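Home Projects Sports Studies Reports Contact

Recovery drills after a minor ankle sprain in five-a-side football
Student project report
Aurora Paiva
02/09/2025

Background

I play in goal and sometimes on the left for Drutirano, a mixed five-a-side side that trains in the sports hall behind the college. Over the winter several players sprained an ankle, me included. All of the sprains were minor and were seen by a physio or a nurse, but players came back at very different times and with very different ideas of what they should be doing in between. Some rested completely until the pain had gone. Others were back in a match within the week and then missed the next month.

My project was to write a short return-to-play programme for a minor sprain, try it with players from two clubs, and find out whether they would keep to it. I did not set out to show that it heals an ankle faster. I do not have the training or the number of players for that.

The programme

It is split into stages. A player moves up a stage only after doing the current one on two separate days without pain or new swelling.

Stage one is done at home. The player sits on a chair and draws the alphabet in the air with the foot, then does slow heel raises holding on to a worktop.

Stage two is balance. The player stands on the injured leg for 30 seconds, rests, and repeats this 3 times. When that is steady, they do it with the eyes closed, and after that while throwing a ball against a wall.

Stage three is straight-line running in the hall, starting with 600 metres at an easy pace and building to 800 metres. Walking breaks are allowed.

Stage four is pick-up shuttles. Small objects are spread over one end of the hall and a plastic bin stands at the other. The player runs out, bends to pick one up, turns, runs back and drops it in the bin. It brings in turning, slowing down and pushing off from a low position, and these were the movements our players said they were most afraid of.

Stage five is ordinary training without tackles, and after one full session of that the player can be picked for a match if the physio agrees.

How the project was run

The players came from Drutirano and from Nakis, who share the hall with us on alternate evenings. Everyone taking part had already been told by a physio or nurse that the sprain was minor and that they could begin exercise. Anyone with a suspected break or a badly torn ligament was left out, and so was anyone under eighteen, as I did not have consent forms for them.

Each player got a printed sheet with the stages on it and a column to tick. I met them in the hall for the first session of stages three and four. The rest they did on their own. At the end I sat down with each of them, went through the sheet and asked the same set of questions. I began in February and stopped when the hall closed for the new floor, which was earlier than planned. The last players to join only got as far as stage three and their answers are used for the early stages only.

What the players said

Stage one was the most often skipped. Players found it dull, and a few said they felt silly drawing letters with a foot. Those who did it mostly did it in front of the television, and I have changed the sheet to suggest this.

The balance stage was taken more seriously. Several players tried it on the good leg as well and were surprised at how much steadier that side was. One Nakis defender wrote on her sheet, "Thought I was fine until I shut my eyes." She stayed on stage two longer than she had meant to.

Running was what everyone wanted to get to. It was also where people broke the rules. The sheets show players going straight from one run to the full distance without a second day, and when I asked about it the usual answer was that there was a match coming up. Being wanted for a match was mentioned more than anything else as a reason to hurry. I think a captain or coach who has read the sheet would help more than any change to the exercises.

The shuttles were popular. Players liked having something to fetch, and those doing it in pairs soon made it a race. I had to stop this in the first session, because racing makes people turn hard on the bad ankle before they are ready. The sheet now says to go one at a time and to take wide turns at first.

Problems

Both clubs train on a hard indoor floor and I cannot say how the shuttles would go on grass, where the ground is uneven and the foot sinks in.

I relied on players ticking their own sheets. Two sheets looked as if they had been filled in all at once, in the same pen and with the same neat ticks. I kept them in but did not use them when looking at how long each stage took.

I also knew most of the Drutirano players well. They may have been kinder about the programme than people who had never met me. The Nakis players were blunter and their comments were more useful.

Changes to the sheet

Stage one has been cut to one side of the page with larger drawings. The rule about two separate days is now printed at the top of every stage, where before it was only in the introduction. There is a line for the coach's initials before stage five. I have added a short warning to stop and go back to the physio if the ankle gives way, locks or swells up again.

The new sheet will be used by Drutirano when the hall reopens. Nakis have asked for a copy, and I would like to include a team that plays outdoors.

Thanks to both clubs and to everyone who handed a sheet back.

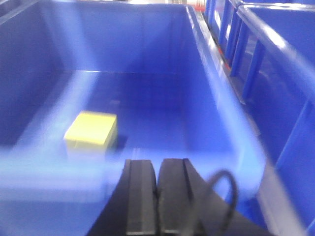

Fig. 1. Blue plastic bin with a small yellow cube inside.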